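How Does a Robot Pick Up Your Stuff?

Hi! I'm Bakari Makokha, and my job is trying out robot hands. I get paid to pick things up and put them down again, all day long, and I love it.

Try something before you read any further. Find a pencil and a sock. Pick up the pencil. Now pick up the sock. Did you think about it? Probably not! Your fingers pinched hard on one and scrunched up the other, and your brain never bothered to tell you about it. You have five fingers on each hand, and they've been practicing since you were a baby.

Most of the robots I work with don't have fingers like yours. They have a gripper. Some grippers have suction cups, and some have three or four claws like the machine at the arcade (the one that always drops the teddy bear). My favorite kind has just two fingers that open and close. Two! That sounds like hardly anything, but put on a pair of thick mittens and you'll find out how much you can still do. You can hold a cup. You can turn a page, sort of. Buttons are terrible.

So how do we find out what two fingers are good at? We hold the gripper ourselves. It's a tool you can carry around, with a handle, and a person does the moving. Then we go to a place full of ordinary clutter and get to work. A tidy row of wooden blocks is much too easy. Real homes have bins of odds and ends, with lids that don't belong to anything and little boxes hiding under bigger things.

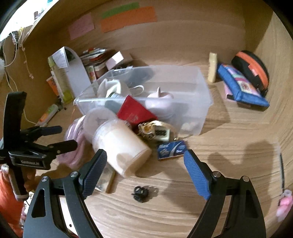
One blue pad against the white container, and one still to go!

Look at the finger pads on a gripper if you ever get to see one up close. They are the part that does the touching, so we fuss over them a lot. A smooth, hard finger is like a wet bar of soap. Things squirt right out of it. A pad with bumps or ridges has more to hold on with, the same way the bottoms of your sneakers do.

Round things are the sneaky ones. If one finger touches before the other, a round thing can roll. When you're new at this, you chase it all over the place. My friend Trilok Bansal once spent a whole morning going after the same jar, and he was laughing so hard by the end that he had to sit down. The trick is to get the thing right in the middle and then close both fingers gently.

Flat things are sneaky in another way. How do you pick up a playing card from a table? You slide it to the edge, or you dig a fingernail under it. A gripper has no fingernails! Sometimes we tip a flat thing up against something else first, and sometimes we go looking for a corner that's already sticking up.

Then there are soft things. Cloth is my favorite, because it changes shape while you're holding it. Squeeze a cardboard box and you know where its corners are going to be. Squeeze a little bag and it folds over, or sags, or swings about. If there's something tied to it, you have to look out for that too, or it will snag on whatever is underneath. 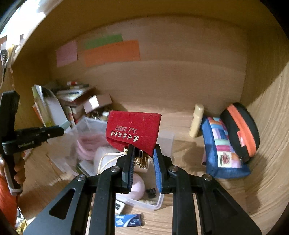 Up comes the red velvet pouch, with a gold ornament dangling below it.

We keep score, of course. At Prikeo, where I work, we have a notebook for every gripper. Assunta Tedesco draws the pages herself, with a column for "got it," a column for "dropped it," and a big column for "something weird happened." The last one fills up fastest. One of our notebooks has 473 tries in it, and I can tell you that my handwriting gets worse as it goes along.

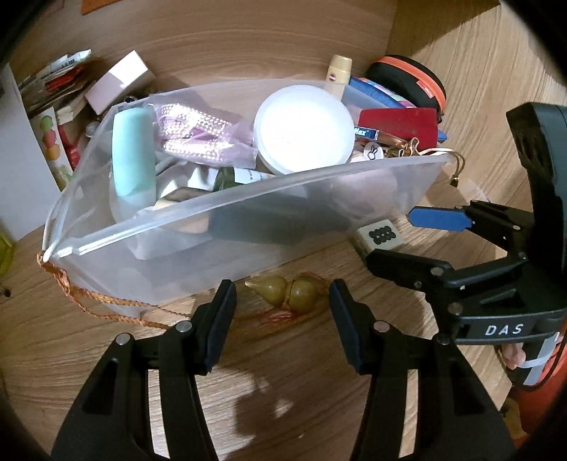 Comparing is the whole point of our job, and we try to be fair about it. If I use one gripper on a sponge and another one on a marble, I haven't learned which gripper is better. I've only learned that marbles are a pain. So we pick the same objects for each gripper, and we try to pick shapes that cause different sorts of trouble. A bottle gourd is a great one. The little olive-yellow gourd between the open fingers has a fat bulb at one end, a pointed tip at the other and a narrow waist with a cord around it. Where would you grab it? I'd go for the waist, but Assunta says the bulb, and we've argued about it over lunch more than once.

You can run your own test at home. Your gripper is a pair of kitchen tongs (ask a grown-up first). Collect a grape, a coin, a sock, a spoon and an empty paper cup. Try each one 5 times and write down what happens. Next, wrap a rubber band around each tip of the tongs and do the whole thing over again. Did the rubber help with everything, or only with some things? And could you lift the cup without squashing it?

I still can't get the coin. If you find a good way, please tell me!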